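Speaker notes – "What the walk-on teaches the coach"
Evening for club coaches, June 15, 2025
Speaker: Hüsnü Tekin. Host: Şükran Soylu.

Slide 1. Opening
Thank Şükran for the invitation. Say good evening slowly, wait for the back rows to sit.
Say my name twice, people always ask for it later.

Slide 2. Title pictures
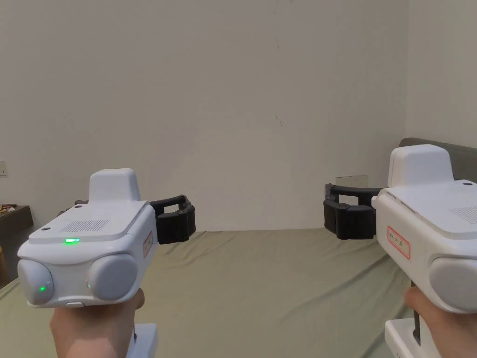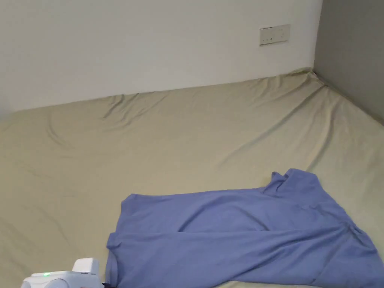
Slide 3. Who I am speaking about
I coach the receivers at Marinho. We are a small American football club and we have no scouts. Our players come in January to the open trial, and we take who we can take.
A walk-on, for me, is a player who was not invited by anyone. He read the notice and he came.
Ask the room: who of you started like this? Wait for hands. (If there are few hands, tell them I did, and that I could not catch.)

Slide 4. The trial in January
Tell it short. The pitch was hard, the ball was hard also. We do the forty-yard run, then the catching lines, then a small game of six against six.
I used to write my list after the run. I was looking at the stopwatch, and the fast boys were already in the team in my head before they touched the ball. I am not proud of this.
Now I write the list after the small game only. Before that, my notebook stays in the bag.
PAUSE. Drink water.

Slide 5. The Index
Explain the name. The Index is only a sheet of paper we made at the club. It has 11 lines, one line for each thing a receiver must do without the ball. For example: he comes back to the huddle quickly, he blocks for another player, he asks when he did not understand the route.
We give a mark from zero to six. Zero means I did not see it, it does not mean he is bad. Say this again, because last time a father was angry with me about the zeros.
Do not read all the lines. They can take the paper at the door.

Slide 6. The match against Plulel
This is the main story, take time here.
Our starting receiver hurt his ankle in the warm-up. The second one was at a wedding. So we played the third one, a walk-on, who had not played one minute in the season.
First half: he dropped two balls. I wanted to change him and there was no one to change him with. Smile here.
Second half: Plulel stopped covering him. He noticed it before I did. He came to the side line and told our quarterback, not me. We threw to him on the next series and he caught it near the sticks.
We lost by six points. Do not hide this. The coaches in the room know the result anyway.
What I want them to remember is that he talked to the quarterback. On his sheet from January he had the highest mark for asking questions, and I had put him third because of his run time.

Slide 7. Against Flarnulent, one week later
Short slide. The starter came back and I gave him his place. The walk-on played on special teams and covered kicks.
Some coaches will say this was unfair. I think it was correct, but I should have explained it to him before the match and I explained it after. He was quiet for a while. Then he came to training as usual.

Slide 8. Money
We have 600 euros for the receivers for the whole season. Balls, tape, one pair of gloves when somebody forgets.
I show the number so that the small clubs do not think they need more for this kind of work. Paper and a pencil are enough for the sheet.

Slide 9. What to try at home
Write the list after the game, not after the run.
Let an assistant fill the sheet too, and compare.
Tell the third player why he is third.

Slide 10. Questions
Şükran takes the microphone round. Repeat each question loudly before answering – the room has an echo.
If they ask about women's teams: give the question to Şükran, she knows much more than me.
If they ask for the player's name: no.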